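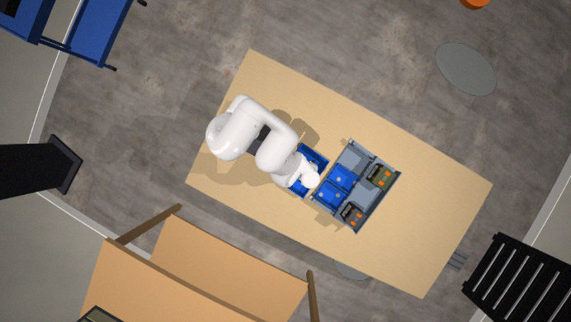
A white robot arm on a light wooden table. Illustration.

Homes in the eastern part of Nivovholm lost their electricity on Wednesday evening, after a fault at the Gavalas substation. The lights went out at 5:40 pm, when many people were cooking dinner or coming home from work.

Grendex, the company that runs the local network, said that 94 streets were affected in the first hour. Power came back to the harbour side by 7 pm, but the streets near the Ano bridge had to wait until after 9 pm.

"One part of the switching equipment failed and the protection system disconnected the line, as it should," said Romain Hamel, network manager at Grendex. "We moved most customers to another line. For the last group we needed to repair a cable joint first, and this takes time."

The traffic lights at the Ano bridge also stopped working, and buses on the bridge route were up to 30 minutes late. Police directed the cars by hand until the signals were on again.
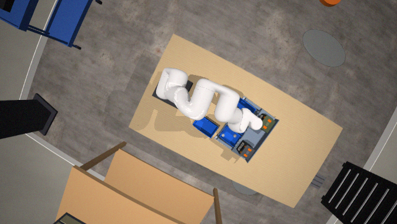

The arm and the table seen from high up. Illustration.

Hường Ninh, who has a bakery two streets from the substation, said she had 80 loaves in the oven when the power stopped. She had to throw all of them away.

"I called the fault number three times and I heard only music," she said. "A text message would be enough for me - just to know if it is one hour or four."

Hamel said the telephone line was very busy and that the company will look at how it informs customers. The outage map on the Grendex website was also slow during the evening.

At the sports hall on the hill, a badminton evening with 70 players was stopped in the second round. The organiser, Fergus Galbraith, said the remaining matches will be played later in December.

Local councillor Innes Moncrieff has asked Grendex for a written report. It is the second outage from the same substation since the summer, and she wants to know if the equipment was checked after the first one.

Customers who lost food or goods can send a claim to Grendex with receipts or photos. The form is on the company website and paper copies are at the library desk.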